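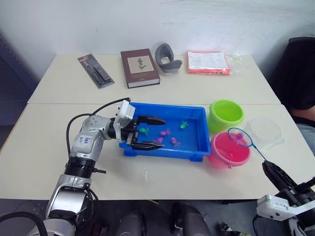
Attachment 1: tabletop with blue tray

Ticket 536
Product: Plimuris (PC)
Category: Crash / save data
Status: Waiting on customer

Issue as reported
Game drops to desktop when loading any save made in Dirnon harbor. No error message, no log entry, just my wallpaper, which I have now seen more of than the harbor. New games start fine. Saves from before the harbor load fine.

Already tried by customer
Verified files. Reinstalled. Updated the graphics driver, then rolled it back, then updated it again out of spite. Turned off the overlay. Ran as administrator, which changed the color of one prompt.

Support, 1st reply
Thank you for contacting Brostach Support. Please verify your files and reinstall the game.

Customer
See above, under "already tried." I did it again anyway. It took 3 hours and the harbor remains closed.

Support, 2nd reply
Sorry about that. Please turn off cloud sync, move the Calimlim folder out of your mods directory, and load save slot 2 with shadows set to Low.

Customer
Calimlim was the culprit. With it out, the save loads on Low and on High. I'd forgotten it was installed; all it does is rename the fish. Cloud sync is back on and has not eaten anything so far. Can I put the mod back after the next patch, or are the fish stuck with their real names?

Support
Passed to the mod compatibility team. Please allow 24 hours and keep a copy of slot 2 somewhere outside the game folder.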